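Bimanual phone boxing: does mixing in "failure recovery" demos help, or did I just fool myself?

Posted in: Manipulation > Imitation Learning
Started by gravelbench, February 4, 2026

gravelbench wrote:

Okay so I've been sitting on this result for a bit and I want people to poke holes in it before I write it up properly.
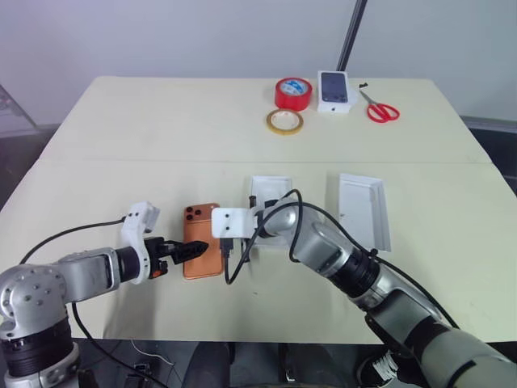
The setup is two arms, one policy, and a long task built around a phone and its packaging. We have 400 teleoperated demos. In the first batch every demo is clean – the operator does the thing, no fumbling, and if they botch it we throw the episode out. Then Thijs Wouters (he runs the other half of our bench) argued that we should stop throwing out the botched ones. His idea was to keep the episode if the operator recovers, cut out the part right before the mistake, and train on the recovery and everything after it.

So we did that. Same total number of demos, same network, same action chunk length, just 20 percent of the clean episodes swapped for recovery episodes. And the new policy is so much better at the plug stage! The old one would line up the charging plug with the end of the phone, miss by a hair, and then sit there pressing forever. The new one backs off, wiggles the wrist, and tries again.

My worry is that I ran 20 trials per policy and I was the one resetting the table both times. I'd love to believe it but I've been burned before.

Code base is our fork of Nutora if that matters to anyone. Happy to share configs.

----

pelletmill wrote:

Nice work, but I'm going to be the grump. Twenty trials with the same person doing resets is thin. Did you randomize the order of the policies? If you ran all of policy A and then all of policy B, you've got lighting drift, gripper wear, and your own growing skill at placing the phone in a spot the robot likes. I've done this to myself. I once got a huge improvement that vanished the minute my labmate did the resets.

----

gravelbench wrote:

Yeah... I ran A and then B. I knew somebody would ask.

Phone placement was supposed to be random, but it was me eyeballing "random," and I can believe I drifted toward the easy poses. It does end up lying lengthwise between the grippers an awful lot.

----

softclamp_ wrote:

Can I ask about the cutting part? When you say you cut out the part right before the mistake, who decides where the mistake starts? That seems like the whole ballgame to me. If you cut too early you lose the recovery context, and if you cut too late you're teaching the policy to make the mistake in the first place.

----

gravelbench wrote:

Good question and the answer is a little embarrassing. Thijs and I each scrubbed through the video and marked it by hand. When our marks were more than 5 frames apart we looked at it together and picked one. There's no principled rule. For the plug stage it's pretty easy, you can see the contact go wrong. For pushing the phone around it's mush.

----

DThoroddsen wrote:

Dagný Thoroddsen here, I work on something close to this with the Grutov controller. I believe the effect but I don't believe your explanation for it.

My guess is that the recovery demos are simply more diverse in wrist pose near the port. Clean demos all come in at nearly the same angle, so the policy has never seen the plug sitting a few degrees off. You could get the same benefit from clean demos if you had the operators start the approach from odd angles on purpose. No mistakes needed. We saw that on a connector task last March: offset starts got us most of the way there and they were a lot less annoying to collect and label.

----

pelletmill wrote:

+1 to Dagný. I'd want three arms in the experiment (sorry, three conditions, poor choice of words around here). Clean, clean with offset starts, and recovery. If two and three come out the same then the recovery story is dead.

----

twelve_dof wrote:

I disagree with both of you a little. Offset starts give you coverage before contact. What they don't give you is the state where the plug is already pressed against the wrong part of the phone and the force is building. Backing off from contact is a different behavior from approaching at a funny angle, and you only get it in the data if somebody has made contact badly. The pressing-forever thing in the first post is exactly what I'd expect from a policy with no examples of leaving a bad contact.

Also, what do you have for sensing? If it's cameras only, I'm surprised it can tell that it's stuck at all.

----

gravelbench wrote:

Cameras and joint positions, no force. I think it picks up on the gap between commanded and measured position, but I haven't checked. I could blank out the joint readings at test time and see if the retries go away? That's cheap to try.

@DThoroddsen that's a really good point and it bugs me that we didn't think of it. I went back through some of the clean episodes tonight and yes, the approach angle is super consistent. We had one operator do nearly all of them and he's very tidy.

----

DThoroddsen wrote:

Tidy operators are a curse :)

Don't blank the joint readings, you'll push the policy way out of distribution and learn nothing. Train a version without them and compare that.

And twelve_dof, fair enough on contact. In our task the connector was chamfered, so bad contacts mostly fixed themselves. A phone port is less forgiving.

----

softclamp_ wrote:

Side question, what else is on the table when you train? We had a policy on the Bañez benchmark that fell apart as soon as we moved the clutter.

----

gravelbench wrote:

There's a row of stuff along the back – tape rolls, scissors, another phone box. It's supposed to be distraction and it gets shuffled between episodes. The box tray and the lid stay up front near the phone since they're part of the task. I haven't tested with a totally different set of objects back there, so I can't promise anything.

The second phone box has been a pain, by the way. Early checkpoints would sometimes reach toward it in the middle of the packing stage. That went away with more training and it wasn't any different between the two datasets.

----

kettlewire wrote:

Lurker, mostly do classical stuff. Why learn the plug part at all? A spiral search with compliance has handled insertion forever. Let the policy do the messy handling and call a scripted search when the plug gets close. You'd be done by lunch.

----

twelve_dof wrote:

You'd be done by lunch and then you'd spend a month writing the logic for when to call it. The phone isn't clamped in a fixture. If the other arm loses its hold, the spiral just shoves the phone around.

----

kettlewire wrote:

So hold it better. I'm only half kidding. The left gripper is being asked to act as a fixture, and a two-finger gripper against a flat slab on a smooth table is a lousy one. I bet a good share of your misses are the phone creeping and the plug gets blamed for it. Have you measured that?

----

gravelbench wrote:

I haven't, and now I'm annoyed, because I can do it from the video we already have. I'll track the phone edge through the plug stage and see how much it moves.

Okay, plan so far:

- Three conditions like pelletmill said: clean, offset starts, recovery
- Shuffled order, with Thijs doing the resets and not knowing which policy is loaded
- Phone poses drawn from a printed list so there's no eyeballing
- One extra model trained without joint positions
- Phone creep measured in every trial

Zovitz has our spare arm until next month, so it's all going to run on the one station, and the offset demos still have to be collected. It'll be slow.

----

pelletmill wrote:

That's a proper experiment. Run more than 20 per condition if you can stand it, and post the raw trial outcomes as well as the averages.

----

DThoroddsen wrote:

Use a second operator for the offset demos too, or at least split it. And send me the configs? I have 4 old datasets I could try the cutting trick on, some of them have plenty of fumbles in them.

----

gravelbench wrote:

Will do on both. Configs are in your inbox. I'll bump this thread when the first condition is finished.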